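We use cookies to remember your language and keep you signed in. Accept all | Settings

Ticket 427: Kettle in upstairs bedroom switches off before the boil
Status: Closed
Reading time: 4 minutes

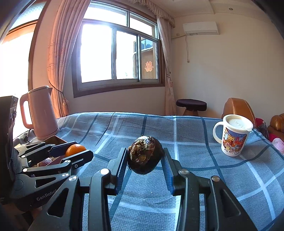

Bedroom, before the bed was cleared. Pink kettle on the window side of the quilt, lidded mug on the right.

Site: Anenby, upstairs bedroom with the brown-framed sliding window
Opened by: Chrysoula Zervas
Handled by: Devendra Lodhi
Month: November

Reported fault
Kettle clicks off early. Water is hot enough to steam but tea comes out weak. Has been happening for two weeks, worse when the kettle is full. Guest also reports a faint smell of plastic near the socket.

First reply, 09:15 (Lodhi)
Please confirm:
- where the kettle is normally used
- whether the lid shuts fully
- whether the early switch-off happens on every fill
- whether the kitchen socket has been tried

Please don't run it on the bed in the meantime. A quilt is soft and uneven, and a full kettle can go over. Stop using the bedroom socket until I have looked at it.

Reply, 09:50 (Zervas)
Normally used on the bedside shelf. It was only put on the bed while the shelf was being wiped down, along with the mug, the reddish-brown wooden box or tray and the fruit. Lid shuts. Happens on most full fills, rarely on a half fill. Kitchen socket not tried.

Visit, 11:20 (Lodhi)
Bed cleared first. Mandarin and preserved egg taken to the kitchen, wooden box or tray moved to the chest of drawers, grey cloth or bag to the wash. Blue plaid quilt folded back to give access to the wall behind the headboard, where the extension lead runs. Red 囍 on the window pane left in place at the owner's request. It does not affect the sliding of the sash.

Test 1. Half fill, bedroom socket wired directly, no extension. Boiled and switched off normally.
Test 2. Full fill, same socket. Switched off early, thermometer reading well short of 100 degrees.
Test 3. Full fill, kitchen socket. Switched off early again. The supply is therefore not the cause of the early switch-off.
Test 4. Inside of kettle inspected with a torch. Heavy scale over the bottom, thickest in the middle. Loose flakes behind the spout filter.

Extension lead checked separately. One outlet browned and slack. This accounts for the plastic smell. Lead withdrawn and cut so it can't be put back into use. Bedroom wall socket opened with the circuit off: terminals tight, no discolouration.

Action taken, 12:10
1. Kettle emptied, filter removed and rinsed.
2. Descaled with Trinolen, one sachet in a half fill of warm water, left for 40 minutes.
3. Scale mostly lifted. A ring remained at the edge, so a second sachet was used for 23 minutes.
4. Rinsed until no flakes came out. Boiled a full fill and threw the water away, then did the same again.
5. Full fill, kitchen socket: rolling boil, normal switch-off. Repeated in the bedroom on the wall socket with the same result.

Mug
Asked to look at the white lidded mug while on site, as it "smells of old tea with the lid on". The smell was in the plastic lid. Lid soaked in bicarbonate and warm water, then left off to dry. Picture side of the mug, with the cartoon pigs, wiped with a soft cloth only. I would keep scourers away from the print.

Advice left with the owner
Descale monthly; the water at Anenby is hard. Empty the kettle at night. Store the mug with the lid off. Kettle to stay on the shelf and plug straight into the wall. If a new lead is needed for the lamp, buy one for the lamp and keep the kettle off it.

Follow-up, 16:30 (Zervas)
Tea is the right colour again. No smell by the shelf. Can the ticket stay open until tomorrow in case it comes back?

Follow-up, next day, 08:45 (Lodhi)
No recurrence reported overnight. Closed. Part used: Trinolen, two sachets, from the Sfakianakis order. Please add another box to that order, we are down to the last few.

Comments (4)

Christos Xenos
Same symptom on ours in the ground-floor flat. One sachet did nothing. Is it worth trying a second straight away or leaving it a day?

Devendra Lodhi
Straight away is fine, provided you rinse in between. Take the filter out first or the flakes collect behind it.

Myrto Vlachopoulos
Citric acid works as well and costs less. I use a heaped spoon in a half fill.

Lefteris Kourkoulas
Was the browned outlet the one nearest the cable? I have the same type of lead behind a wardrobe and will pull it out tonight.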